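Labelling the spare parts drawers, second attempt
2025-03-13

The old labelling scheme for my parts drawers lasted 23 months. It used a letter for the category and a number for the position, handwritten on masking tape. I have now replaced it, and these are my notes on character choice, mostly for my own reference.

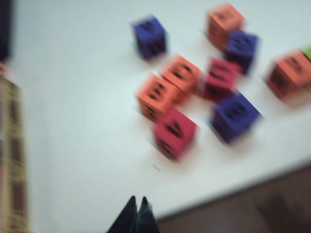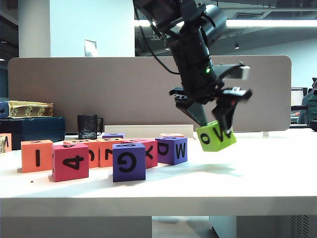
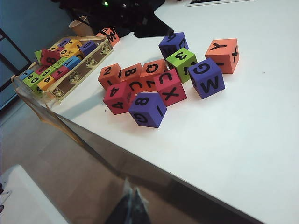
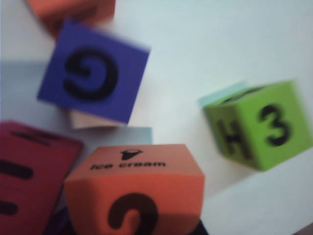 Foam blocks with black letters and numbers.

The main fault in the old scheme was rotation. Small boxes get lifted out and put back the wrong way up, so a label has to survive a half turn. 6 and 9 fail, as do M and W in most plain typefaces. N and Z fail on a quarter turn. H, I, O and X read the same after a half turn and are safe on their own.

The second fault was similar shapes. I dropped O, I, Q and S, and kept 0, 1 and 5. B and 8 are still a problem at small sizes – I kept 8 and dropped B.

Codes are now 2 letters and a number, with a bar printed under the whole code. The bar fixes the orientation, so 6 and 9 can stay. Telma Vergara suggested a dot after the digit, but the dots disappeared on the matt tape.

Labels are printed on 12 mm Mivex tape, black on white. Yellow looked better in daylight and worse under the workshop lamp. The adhesive holds on the Quiroga drawers and lifts at the corners on the older Juvum ones, which have a textured front. Wiping them with alcohol first made no difference.

The index is a plain text file, one line per drawer, sorted by code. It has 40 lines so far. The fasteners are finished. Connectors and fuses are next, probably in April.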